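Call for Participants: Stellow Open Day on Robot Handling

The Clemley Institute invites applications from members of the public, florists, warehouse staff and teachers who wish to take part in the Stellow open day, to be held at the Simanjuntak Building. Participants will observe demonstrations of robot handling, give written feedback and join a discussion with the project staff. No technical background is required.

Stellow studies how robots can sort and arrange light, irregular goods. The open day is part of the project's public program, which began in June and is supported by Celex.

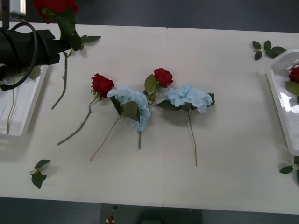 Participants will be assigned to a session on arrival and will remain with the same group until the end of the visit. Each session opens with a short talk by Begoña Bermúdez, head of public programs, followed by demonstrations at the work table and time for questions. The goods used are artificial flowers, chiefly red roses and pale blue hydrangeas. Their long stems and spreading leaves make them a demanding test of grip, and participants will be asked to comment on how the gripper approaches the stem and how the flower is carried to its place. Florists and others who handle cut flowers at work are especially encouraged to apply, as their comments will be compared with those of visitors who have no such experience.

What participants will be asked to do

Attend one full session of three hours, including a break.
Complete a short questionnaire before the demonstrations and a second one afterward.
Take part in a group discussion led by a member of staff.
Follow the safety instructions given at the work table and stay behind the marked line while equipment is running.
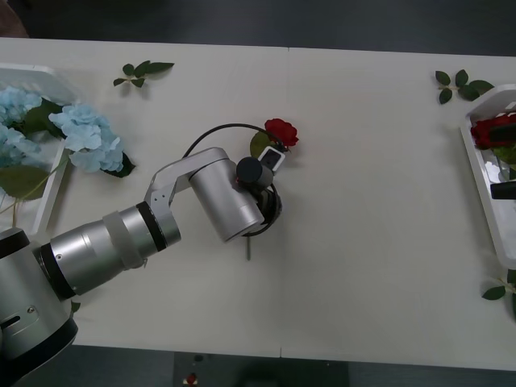 Robot arm and artificial flowers at the Stellow work table.

Who may apply

Applicants must be 18 or older and able to read and write in English. Employees of Celex and their immediate families are not eligible. Persons who have taken part in an earlier Stellow session may apply again but will be placed on a waiting list until all first-time applicants have been considered. The building has step-free access. Applicants who need seating close to the demonstration, large-print materials or other arrangements should say so in their application.

Payment and consent

Participants will receive a gift card and a refund of local travel costs. Written answers will be stored without names. Participants may withdraw at any time during the session and will still receive the gift card.

How to apply

Please send a letter of no more than two pages stating your occupation, your reasons for applying and any experience of handling flowers or other delicate goods. Letters should be addressed to Begoña Bermúdez, Public Programs, Clemley Institute, and must be received by 20 September 2023. All applicants will be notified of the outcome in writing.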